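Replying to invitations: some working rules

5 Jul 2019

I keep a record of the invitations I send. It began as a spreadsheet for a summer lunch and has carried on since. Over the years it has grown to 1,192 rows, one row per person per invitation. The columns are date sent, method, date of reply, and whether the person came.

The record shows a plain problem. People read the message and do not answer it. Read receipts, where I have them, confirm the first half of that. When I ask later, the usual reply is that they meant to come and assumed I knew.

A host cannot work from an assumption. The table at Budis has to be booked with a fixed number, and the kitchen charges for empty places. At the Etari, where I held the last dinner, 39 people were invited and three said no in writing. Most of the rest had to be chased.

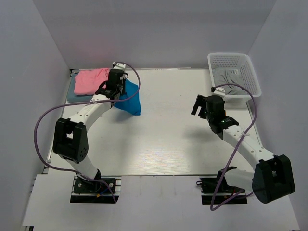

What counts as a reply

A reply states yes or no. "Sounds lovely" is neither. A thumbs-up under a group message is ambiguous when the message contains more than one question, and I no longer record it as a yes.

"Maybe" is acceptable if it comes with a date by which it will become something else. Without the date I treat it as a no and tell the person I have done so.

Snežana Halilović wrote to me after an earlier post to say that this is too strict for family. Her point is that an aunt who has come to every gathering should not have to confirm. I accept this for meals at home. I do not accept it for booked rooms, and the aunt should be told which kind it is.

Wording the request

Put the closing date on its own line, near the top. Ask one question. Give one address or number for the answer. I tested the Vononent calendar tool for this in July and went back to plain email, as guests could mark the event as seen and took that to be an answer.
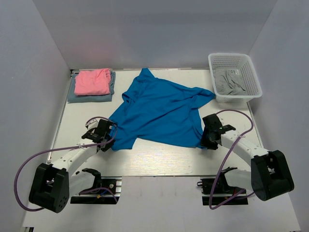
Chasing

One reminder, two days before the closing date. It should repeat the question and leave out any remark about lateness. After the closing date, the place is released. If the guest then turns up, find a chair if there is one and raise the matter another day.

Cancelling after a yes is a separate subject. The Štěpánek wedding cost the hosts deposits on several unused places, and I will set out the sums once I have their permission.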